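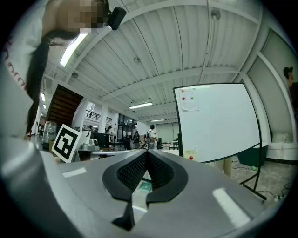

December 9, 2022

Finally got the patio heater question out of my system, so I can write about something else for once. (We're not getting one. Blankets are fine.)

Today was all about the parasol base. The old one has been sulking under the kitchen window since October, when the wind came through and tipped the whole thing onto the hydrangea, and I've been stepping around it ever since. I drove over to the garden place on Ridgeway at lunch and they had two left, a concrete one for $88 and a granite one on wheels for $200. I stood there way too long. The wheels won me over – I'm the one who drags it in and out of the shade all summer, and my back has opinions about that!

Then of course the pole didn't fit. Ours is the skinny kind and the new base has a great big collar, so I spent half the afternoon hunting for the plastic sleeve that's supposed to come in the box. It was taped inside the lid. I found it after I'd already called the store and been very polite and very annoyed at the same person.

Hsiu-ying came by around four with the cushion catalog she's been promising me. She wants us to go in together on an order, because Gultham ships free over $300 and neither of us needs that much on her own. I like the striped ones, she likes the plain green, and we went back and forth until the tea got cold. I think we'll do green for the chairs and I'll get one striped one for the swing seat and just live with the mismatch. Zips, though. I insisted on zips. The last set had to be cut open to wash and I am not doing that again.

She also thinks I should oil the table before it gets properly cold. I said spring. She gave me the look. So now there's a can on the list, and a pack of rags, and I suppose I'm oiling a table this weekend if it stays dry.

Forgot to measure the swing seat. Tape measure is in the garage, garage is freezing, it can wait till morning. Also need to find the bolts for the bench arm, which I put somewhere safe.

Contact | © 2022 All rights reserved | Back to top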